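Call for participants: come and spend a morning at our tables (Flomis, Irkarano)

Posted August 14, 2025

Do you straighten the forks in other people's drawers? Do you have opinions on how a lunch box should be packed, or do you just sort of get everything in there and press the lid down until it clicks? Either way, we would love to have you with us for a couple of mornings this fall.

Gomo is looking for 12 people to take part in Flomis, our long-running study of ordinary handwork at a table. By that we mean the small jobs most of us do without giving them a thought: putting things in boxes, taking them out again, sorting a mixed pile into something you could find your way around, stacking, folding, wiping up, laying a table and clearing it. We have been at this since April and we are still finding out how differently two people can go about putting away the same set of cups.

You will come to our workroom in Irkarano for two visits, a week or more apart, and each visit pays $80. The second visit uses many of the same jobs as the first, so please only apply if you can make both. We do try to be flexible about which week, and if you have a school run or a shift to work around, tell us when you write and we'll see what we can do.

What a visit is like

We start at 9 in the morning. There is coffee and tea, and usually something from the bakery next door, and we like people to sit down for a bit before anything else happens. Then one of us takes you to your table, shows you the things you'll be working with, and reads out the first job. You can ask to have it read again as many times as you like. Once you are ready, you go ahead and do it in whatever way feels natural to you, and when you think it's finished you say so.

After that the table gets reset and there's another job, and so on, with a proper break in the middle. Some of the jobs are over in a minute. Others, like the big sorting one with the buttons and the jar lids, can take a good while, and a few people have told us they'd have been happy to go on with it until lunch. You may stand or sit for most of them. Quite a lot of people start out in a chair and end up on their feet, so wear shoes you're comfortable in. 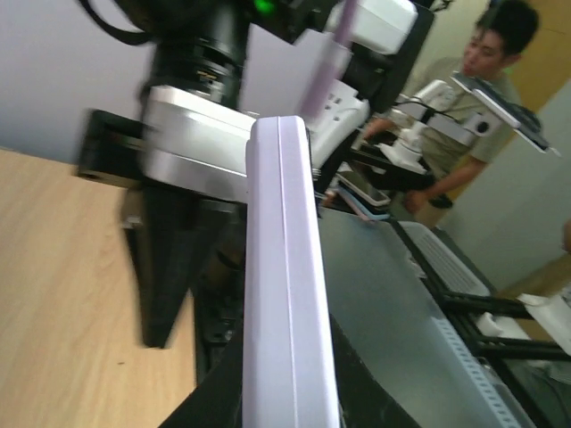 Leaning in for a closer look at the table.

There are no right answers, and we really do mean that. If you pack the heavy things on top, pack them on top. If you fold a dishcloth in a way your grandmother would have had words about, fold it that way. We have had people apologize to us for being slow, and for being messy, and for talking to themselves the whole time, and all of those people were a pleasure to have in the room. Please do talk to yourself if that's what you do at home.

Who we are hoping to hear from

Adults of any age, and we would be especially glad of a few more retired people and a few more left-handers, as we are short of both. You don't need any training. People who have worked in kitchens, shops, mail rooms or day care tend to enjoy themselves, but so do people who have never packed anything more complicated than a gym bag.

You should be able to lift a full shopping bag onto a table, and to read a short printed card (we have large-print ones, just ask). You should be all right with having your work at the table recorded. We'll go over what that means with you, on paper and out loud, before you agree to anything, and you can change your mind at any point in the morning and still be paid for that visit.

If you took part in the spring round, thank you, and we're sorry to say you can't join this one. Your sister can, though, or your neighbor.

Getting here

The workroom is on the ground floor of the Noh building, by the side entrance on the parking lot side. Ring the bell marked Gomo and give us a moment – it's a long hallway. There are no steps. Parking is free for visitors if you put one of our cards on the dashboard, and we mail you the card with your confirmation letter. The bus stops right across the street. We can't pay for taxis, I'm afraid, but we do refund bus fares, so hang on to your ticket.

The room can be a little cool first thing, so bring a sweater with sleeves that push up easily. Rings and bracelets are fine for nearly everything. If you have long nails, that's fine too, and we'd rather see how you manage with them than have you cut them on our account.

How to apply

Send us a short note through the contact form on the Gomo site, or drop one in the mailbox by the side entrance. Tell us your first name, how best to reach you, which weeks are good for you, and whether you are left- or right-handed. If you feel like it, add a line about a household job you like doing and one you put off. It has no bearing on whether you're picked, but we read them all out over coffee and they make our day.

We answer everyone, though it may take us roughly 9 days to get back to you. If all the places are gone by then, we'll ask whether you'd like to be put down for the next round.

Comments

buttonjar: Did this in the spring and had a lovely time. The lid sorting is very satisfying. Bring your reading glasses if you use them, I left mine in the car and had to go back.

northside_lefty: Left-handed and free most mornings! Is it OK to apply together with my husband, or do we have to come separately?

Gomo: Please both apply! You would each have your own table and your own jobs, but we can book you for the same morning so you only need the one car.

plainfolder: Is there anywhere to leave a bike?

Gomo: Yes, there is a rack by the side entrance. Bring your own lock.

mrs_t_garden: The job I put off is matching up storage containers with their lids. Please tell me that is not one of yours.

Gomo: We couldn't possibly say.

More from Gomo

Flomis spring round: a thank-you to everyone who came
Wanted: your spare jar lids and odd buttons
Part-time opening: workroom assistant, Irkarano
Changes to parking at the Noh building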